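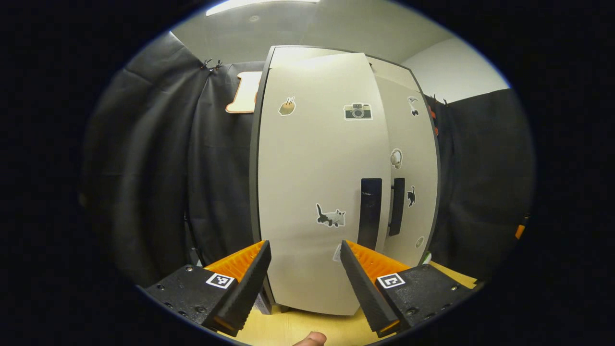 heike_bottcher
Perdona, pero yo no tocaría la política todavía. Si el SLAM se te pierde en un tercio de las demos, da igual que entrenes con difusión, con ACT o con lo que quieras, le estás dando trayectorias rotas. ¿Qué porcentaje te está tirando el filtro?

tornillo_m3
Pues de 90 demos de abrir puerta me quedan 49 buenas, una escabechina. Uso el pipeline de Evedano casi tal cual, solo cambié el paso de calibración. Lo que me mosquea es que en las demos de mesa (coger taza, dejar taza) no pierdo casi ninguna, y en cuanto me acerco a las puertas, hala, tracking lost.

Zixuan Xu
A mí me pasaba lo mismo. Superficie lisa y clara ocupando media vista, más tela negra detrás: ¿de dónde quieres que saque puntos el pobre? Las pegatinas ayudan algo, pero en cuanto se abre la puerta se mueven con ella y el optimizador se lía porque cree que te mueves tú. Enmascara la puerta entera y haz antes un mapa paseando despacio por la zona.

tornillo_m3
El mapa ya lo hago, 31 segundos de paseo. ¿Es poco?

Zixuan Xu
Poquísimo. Y gira menos y trasládate más, que con rotación pura no triangulas nada.

joly_fan
Discrepo con lo de enmascarar. Si quitas la puerta te quedas con cuatro puntos en el techo y el suelo, y va a ir peor. Yo subiría el peso de la IMU y punto. En Vullberg lo tenemos así y tan contentos.

heike_bottcher
La IMU te salva un segundo, dos si me apuras. En una apertura lenta deriva y te enteras cuando el brazo le pega un tirón al tirador en la ejecución. Ya me cargué uno así en octubre :(

joly_fan
Porque tendrías mal el desfase temporal entre cámara e IMU! Eso no es culpa del método.

heike_bottcher
Estaba calibrado. Pero bueno, no vamos a volver a esto, que ya lo discutimos en el hilo de Zutska.

tornillo_m3
Haya paz, jaja. He probado las dos cosas esta tarde con las mismas demos fallidas. Solo IMU: recupero 13. Mapa largo más máscara: más de la mitad, aunque en un par la pose pega un salto justo al empezar a tirar y no me fío nada. Me falta probar las dos juntas.

Zixuan Xu
Mira si el salto coincide con la relocalización. Si es eso, sube el mínimo de inliers y que descarte el tramo, yo prefiero perder una demo que meter un salto de cuatro centímetros en el dataset.

joly_fan
Ahí sí que estoy de acuerdo. Y pásame los logs de las dos del salto, que me pica la curiosidad.

tornillo_m3
Subidos a la carpeta del hilo, los que acaban en _jump. El segundo es el raro, el ancho de los dedos se lee perfecto todo el rato y la pose se va igual.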